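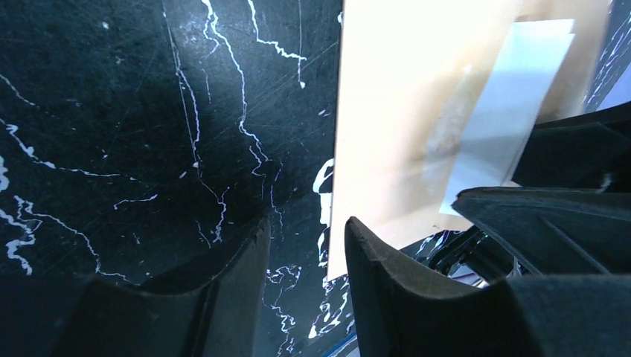 3.2 Surface pattern and the detection of crumbs and spills

Participants in the cleaning task worked on three countertop finishes: plain white (Hako), gray speckle (Prudcombe) and black faux marble (Osomora). Figure 3 shows white veins branching across a glossy black marble-patterned surface. We expected patterns of this type to slow visual search, as fine pale lines can be mistaken for threads, salt or flour.

Each of the 60 participants inspected all three finishes under overhead light set at 300 lux. The order of the finishes was changed from person to person. Small amounts of flour, black pepper and clear sugar syrup were placed on the surface before the participant entered the room. Participants were told to point to anything they would wipe up and to say when they were finished. They were not allowed to touch the surface or bend down to look along it.

Pepper was found fastest on the white finish and slowest on the black one. Flour showed the opposite order, but the advantage of the dark background was smaller than we had predicted. On the black faux marble, 29 participants pointed at least once to a vein with nothing on it. Most corrected themselves within a few seconds - a few did not, and named the vein as flour when asked.

Syrup was missed often on all three finishes. On the glossy black finish it was usually found by its edge, where the reflection of the lamp bent. Whitelaw reported a similar effect for water on dark tile, although his participants were free to move their heads.

Ratings of cleanliness did not follow the search results. The gray speckle was rated cleanest before wiping, even by participants who had missed 4 or more deposits on it. We return to this point in Section 5, where the ratings are compared with those from the Donnelly kitchens.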